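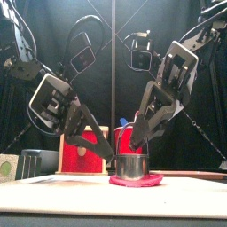
2018-06-04, Standmont bench, afternoon into evening

Best day on the two-arm rig since we moved it over from Baláž in April! Writing this down while my hands still remember it.

Task for the week is the cup work: steel cup with the wire handle, pink-red cloth, red cup kept close by as clutter. Two arms, one operator on the leader handles, everything logged through Bringate. The operator gets the wrist views plus the two cameras at the back. Demos are capped at 80 seconds. Past that I found myself fiddling, and the fiddling ends up in the training data.

Things I learned on the handle grasp:

Come in from above on the right and let the jaw settle around the wire before closing. If I close while still moving, the cup swings and the left arm has to chase it. The left arm should already be waiting beside the cup with its fingers low. I kept parking it too high out of politeness, I guess, and then every demo had a long, lazy swoop in the middle that carried no information at all.

The cloth is great. It gives a little under the cup, so a slightly low approach is forgiven. I'd like to keep it for the next batch and only then try the bare tabletop.

Second half of the session went to handovers, meaning both grippers on one small part for a moment before one lets go.
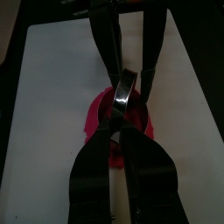
The two sets of fingers have to come in nose to nose, and the meeting point is tiny. On anything shiny and curved I go by the gap between the fingertips and ignore the highlights -- they slide across the surface as soon as a wrist turns, and my eye wants to follow them. Once I stopped looking at the shine, my handovers got so much calmer. Very happy with this!

Release order matters too. Receiver closes, one slow breath, giver opens, giver backs straight out along its own fingers. No twist. I want that pause in every demo, same place, same feel, so the policy has a clean thing to copy.

Settings: leader-to-follower delay set to 165 ms on purpose for 4 practice runs, just to see how bad it feels. It feels bad, but you can do the handle grasp that way if you move in short steps and wait. Set it back afterward. Checked.

Log stands at 371 demos, counting the old ones from the Zuvidska setup. Those have a different wrist camera angle, so keep them in their own folder for now.

To do:
Retension the right leader handle, it drifts when I let go.
Ask for a lower stool.
Re-record the handovers where I skipped the pause.
Try the handle grasp with the left arm leading -- never done it, looking forward to it.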